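Cuaderno de taller – noviembre, 7:40

Entro temprano porque anoche dejé los tres botes de masa madre en el armario de fermentación y no podía dormir de las ganas. ¡El de centeno ha subido una barbaridad! Pasaba de sobra la goma que le puse al bote y tenía la superficie abombada, con agujeritos por todas partes. El de espelta va más lento, como siempre, y el de trigo Derese está en un punto precioso, huele a yogur y un poco a manzana verde.

Apunto lo de ayer antes de que se me olvide. Masa base: 1000 g de harina Derese, 200 g de masa madre de centeno, agua al 72 %, sal al 2 %. La autolisis la alargué hasta la hora y media (Ramil insistía en que con cuarenta minutos bastaba, pero esta harina bebe despacio y se nota muchísimo en las manos). Después cuatro pliegues, cada media hora. En el tercero la masa ya se sostenía sola y se despegaba del cajón como una sábana. Una maravilla.

Lo que no salió tan bien: el formado. Me puse a bolear con demasiada harina en la mesa y las piezas no cogían tensión, resbalaban. Dos de ellas se abrieron por la base al hornear. Para la próxima, mesa casi limpia y rasqueta mojada, y dejar reposar la preforma veinticinco minutos enteros, sin mirar el reloj cada dos por tres.

9:15. Ha llegado Kedir con el saco nuevo de teff y la libreta de recetas de su tía, que está fechada en 1973 y tiene manchas de mantequilla en todas las páginas. ¡Qué joya! Hay una especie de pan plano fermentado dos días que quiero probar ya mismo. Las cantidades vienen en tazas y puñados, así que nos tocará pesar puñados de Kedir, que tiene unas manos el doble de grandes que las mías. Propongo usar los míos y que luego cada cual corrija.
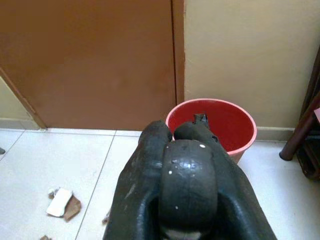
Primera prueba con teff: 30 % sobre el total de harina, el resto Derese. Hidratación al 80 % y aun así parecía barro seco a los diez minutos. Añadimos otro chorro (40 g, lo pesé después por diferencia) y mejoró mucho. El color es espectacular, entre cacao y tierra mojada. Sin gluten que lo sujete, el teff tira la estructura abajo, de modo que la segunda tanda irá en molde y con el teff escaldado la víspera.

Sobre el horno: el Vetia sigue marcando más de lo que da. Puse el termómetro de sonda encima de la piedra y con el dial a 250 se quedó en 231 después de una hora larga. Ya he pegado una tira de cinta en el frontal con la corrección. El vapor, en cambio, fenomenal – la bandeja con piedras volcánicas funciona mucho mejor que los cubitos de hielo, y la corteza sale con esas ampollitas finas que tanto me gustan.

12:30. Peso total de la hornada en crudo, 2450 g repartidos en tres hogazas. La de centeno cantó un buen rato al salir, nos quedamos los tres callados escuchando los crujidos. Ramil la quería cortar en caliente y le hemos escondido el cuchillo.

Pendiente:
– Pedir más Derese al molino de Velville antes de que cierren por inventario.
– Comparar la sal Culidlow con la gruesa de siempre, misma masa y mismo día.
– Escaldar el teff esta noche (una parte de harina, dos de agua hirviendo, tapar).
– Refrescar la espelta dos veces seguidas, 1:3:3, a ver si se anima.
– Kedir: traducir la página de los panes de fiesta, la que tiene el dibujo de la cazuela.

16:50. Cortada por fin. Miga abierta pero regular, algo húmeda en el centro, acidez suave que aparece al final. Con mantequilla está de escándalo. Le habría dado ocho minutos más de horno, con la puerta entreabierta. La hogaza de teff la corto mañana, está envuelta en el paño azul, ¡que no la toque nadie!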